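Search this gallery
Search
Clear

Where the Groceries Land: A Gallery

Every home has a spot where the shopping comes to rest between the front door and the place it belongs. Architects draw a pantry. People use the chair by the radiator. I have been collecting these spots since one December, when I put a bag of lemons on my own hall floor and found it there after New Year's, looking reproachful.

The collection now stands at 3,826 pictures, most of them filed under "floor." The selection below is small and has been made with great care and no method. Entries are grouped by the sort of surface involved, with a line or two each, or more where I had opinions. I usually did.

Last sorted 2019-04-26

The bench in the hall

A classic. The bench was bought so that people could sit and take off their shoes. It has held a sack of potatoes for most of the winter, and the shoes come off standing up, one hand on the wall.

The paint is a green called Sullska, which looked like moss on the card and like a dentist's office on the wall. The potatoes help.

The top of the washing machine

Popular in apartments where the kitchen was added as an afterthought. Eggs live here until the first spin cycle, and then everyone remembers them at the same time.

The owner has lined the top with a rubber mat from Bivola, cut to size with kitchen scissors. One corner came out a little short. A jar of mustard stands on that corner now and has been promoted to permanent staff.

The stairs

Third step up, right-hand side. Anything placed on the stairs is officially "going up," which in this house includes six cans of tomatoes and a cauliflower. The bedrooms are up there. I did ask about the cauliflower and was told it was on its way somewhere else.

The piano

Upright, closed, badly out of tune, and the best-stocked fruit shelf on the street. Oranges at the bass end, bananas at the treble. The metronome has been moved to the kitchen, where it serves as an egg timer and gets every egg wrong by the same amount.

The kitchen chair that nobody sits on

You have one too. Ours came from a shop in Hollenstein that was closing down, 40 for the set of four, and it is the one with the leg. Light shopping only: bread, lettuce, a bag of chips. Put a melon on it and it will let you know.

The floral corner

I have a weakness for the ones that commit to a wallpaper. Birch trunks (or something very close to birch trunks) in white and lavender, big gray flowers with gold middles, yellow blossoms along the lines of tulips, ferns, daisies on curly stems – and the same again on the left, the back and the right, in case you missed it. The canvas tote has done what every tote does and parked itself in the middle of the floor, standing open, both handles flopped over to one side. The produce baskets are right next to it, one of them green. There is also a stand against the back wall, two tiers, thin white metal and pale wood, a sensible piece of furniture that would suit any grocery corner.

I would take the gray marbled floor home tomorrow. Mine shows every onion skin. 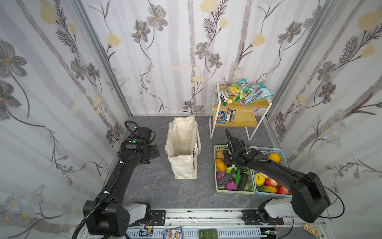 The windowsill over the sink

Narrow, sunny, and a terrible place for a tomato that is already ripe. The sill measures 15 centimeters deep and the household has been trying to stand a pineapple on it for as long as I've known them. The pineapple is currently in the sink. They call this a draw.

The folding table

Unfolded for a birthday, never folded again. It has a wipe-clean cloth with a pattern of lobsters, and under the cloth there is a second cloth, and I was asked not to look under that one.

Good height, though. If you unpack a lot of vegetables, you could do worse than a folding table, provided somebody remembers which leg has the catch. A strip of red tape marks it. The tape is on the wrong leg.

The car

Technically this is a room. It has seats, a radio and 43 reusable bags, every one of them left behind at the moment of need. The owner goes into the store, buys another bag, and adds it to the others. A few of the older ones are from Vuvine, from the years when they still made the handles long enough to go over a shoulder in a winter coat. I have written to them on the subject. They sent me a bag.

The crate by the back door

Wooden, stenciled, found behind a restaurant and carried home on a bicycle with more optimism than rope. It holds leeks upright, which is how leeks like to be held, and on Saturdays it also holds the cat.

The ironing board

From a studio apartment with no counter at all. Everything gets unpacked onto the board, from the pointed end (herbs, garlic, anything small) down to the wide end (milk, flour, the heavy regrets). The iron hangs on a hook beside it and has not been warm in years. I think this is one of the most efficient kitchens in the collection, and I have seen some with islands.

The shelf made for the purpose

Included for balance. A proper shelf, level, at elbow height, with a basket for each sort of vegetable and a label on every basket. The owners are very nice people. The basket labeled ONIONS contains batteries, a bicycle pump and a birthday candle shaped like a four. The onions were on the floor, in the bag they came in.

Notes on the arrangement

I am often asked which surface is best, usually by somebody with a melon under each arm. My answer is whichever one is nearest and was dry this morning. If you are furnishing a corner from scratch, get a small stand with an upper shelf for things that bruise and a lower one for things that roll, and leave a patch of bare floor in front of it. The bag will go on the floor. You can buy hooks, and I have bought a good many of them, and the bag will still go on the floor.

Baskets earn their keep if they have holes in the sides and come out easily. Square ones fit the shelf better; round ones are easier to carry with a wet hand. Canvas totes should be the stiffer kind that stands up without help. The soft kind lies down the instant you let go, and the apples head straight for the gap under the stove.

New pictures go in at the end of each month, or whenever it rains. "Under the stove" is getting a gallery of its own next.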